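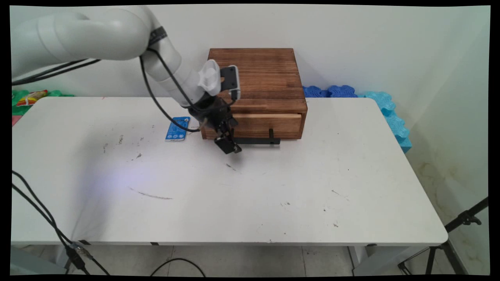
Hacer Yurt wrote to me the morning after the open day that she had expected to be bored by the drawer and then stood in front of it for most of an hour. She asked whether I was going to write it up. I said yes, so these are my notes from the visit to Dosonum on 23rd May, with the parts she reminded me of put back in.

Dosonum has the ground floor of a building on the Fothergill side of the canal. I had walked past it plenty of times without knowing what was in there. They open to the public twice a year, once in spring and once in December, and you sign up on a web page that gives you a time slot. My slot was late morning. There was coffee in the entry and a table with name stickers. Parking was bad. I left the car by the hardware store and walked.

They let us in by small groups. The first room had a talk, which I will get to. The second room had the demonstrations. I'm starting with the drawer because it's what I remember best.

The setup is a white arm over a white table, with a small wooden box that has a drawer in it. The drawer has a black L-shaped handle that sticks out in front. The gripper has two black fingers and comes down next to the handle. There is a small camera mounted near the wrist, looking down at the table. The job is to open the drawer, put something inside, and close it again.

That sounds like nothing. I think most of the people in my group thought so too, and a couple of them moved on to the next table before the first run was over. Fedir Stelmakh was running the station and he didn't seem to mind. He said the opening is the easy half if the box stays put. The trouble is that the box is light. If the arm pulls a little off to one side, the drawer sticks and the whole box comes along with it. A person fixes that without thinking, by putting the other hand on top. One arm doesn't have another hand.

So the arm has to pull straight, and it has to notice when the drawer isn't moving the way it should. On the first run we watched, the box turned a bit on the table. The arm stopped, backed off, came in again at a slightly different angle, and got it open. On the second run the drawer came right out. On the third it missed the handle altogether and closed its fingers on air. Fedir let it sit there for a moment so we could all see it, then sent it back to the start.

I asked him how often it works. He said they had done 100 runs the week before with the box moved to a new spot each time, and 62 of them were good from start to finish. A good run means the drawer is open, the object is in, and the drawer is closed with nobody touching anything. I asked about the others. He said the biggest share were misses at the handle, then box sliding, and a few where the object got put down on the edge of the drawer and fell off. In December the number had been much lower, and he said he would rather not tell me how much lower.

Somebody behind me asked why they didn't just screw the box to the table. Fedir said they had done it that way at first and the arm got very good at opening a box that was screwed to a table. Then they took the screws out and it was back to almost nothing.

Another person asked who would pay for a robot that opens a drawer. He said nobody would, and that the drawer stands in for a lot of other things, such as cabinets, medicine drawers at a nurses' station, and parts bins. I would have liked to hear more on that but the group was being moved along. I let them go and stayed, and that is how I ended up standing next to Hacer, whom I hadn't met before.

We watched more runs. You start to see what the arm is going to do a second before it does it. There's a small pause over the handle when it's lined up, and when it goes wrong the pause is longer. Hacer noticed that before I did. She asked Fedir about it and he said the pause isn't something they put in on purpose. The program is working out the next move and takes longer when it has less to go on.

It is slower than I expected. A full run, open and close, takes a couple of minutes when things go well. I have seen videos online where this kind of thing looks quick, and I asked if those were sped up. He said a lot of them are, and that the honest ones say so in the corner.

Now the talk. It was given before the demonstrations and I think it should have come after. It was mostly about a software package called Drenutico that they use for keeping track of runs, and there were a lot of charts. Once I had seen the drawer I understood what the charts were for, but by then I couldn't ask. There was also a part on a project named Pornotside (the name got a laugh, and the speaker said it came from two surnames and it was too late to change it), where they plan to have the same arm sort items into drawers by label. They don't have that running yet. I'd go back for it.

The other tables in the second room had an arm wiping a tray and one stacking cups. Both were fine. The cup one had the biggest crowd, mostly kids, and the kids were allowed to move the cups between runs, so it was loud over there. I spent maybe five minutes at each.

A few practical things if you want to go to the next one. Sign up early, as my slot was the last one open that morning. Wear shoes you can stand in, there are no chairs in the second room. You can take pictures but they ask you to keep the flash off near the arms. The coffee is free and it's okay. If your group moves on before you're done, you can stay where you are and nobody makes a fuss about it.

I have written to Fedir to ask how the misses at the handle are going. If he answers I'll put it in the comments.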